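Chapter 4
Sorting and Putting Away

Most advice about tidying a worktable begins with a container. Buy the right one, the argument goes, and order will follow. This chapter takes a cooler view. In January, the Branau workroom surveyed its own shelves and found 377 loose items and 90 containers, a good many with nothing in them. The bins had been bought in hope. Before you accept any rule about storage, including ours, ask what it was tested on.

4.1 What a label promises

A printed label such as "Bushel of Veggies" makes a claim about contents. Labels are cheap to make and slow to be corrected, so treat them as claims to be checked. Look inside before you sort by the name outside.

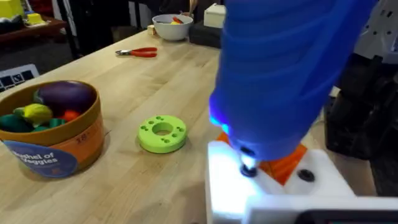
4.2 Things that belong to no set

The Kilitz method tells the beginner to group like with like. It works nicely with toy food, which comes in a set and fits in a cup. It has much less to say about a glue gun, a ring with holes in it, or a tied bundle of something green. The usual answer is a box marked "other," and we doubt that this counts as sorting at all. 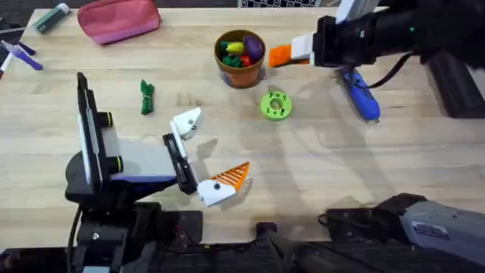
Figure 4.2. Toy food in a brown cup, with a glue gun and other items left on the table.

4.3 Does a full basket mean a finished job?

The Standum handbook gives its readers a checklist of 500 entries and calls the table done when every container is filled. We find this hard to believe.
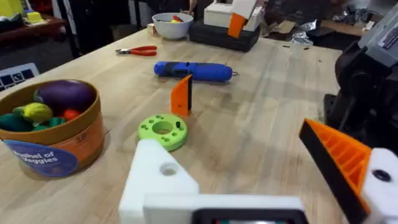 Fullness is a poor measure of order, and the handbook never says why it chose it. A container can look generous and still tell you little about the state of the table. Five toy vegetables, with a big purple eggplant at the back, make a good show in a round basket, yet the lime-green ring still lies out on the wood. By the Standum rule the basket passes. Whether the table does is the subject of Exercise 2, which you should try before reading about the Dogar scale in Section 4.4.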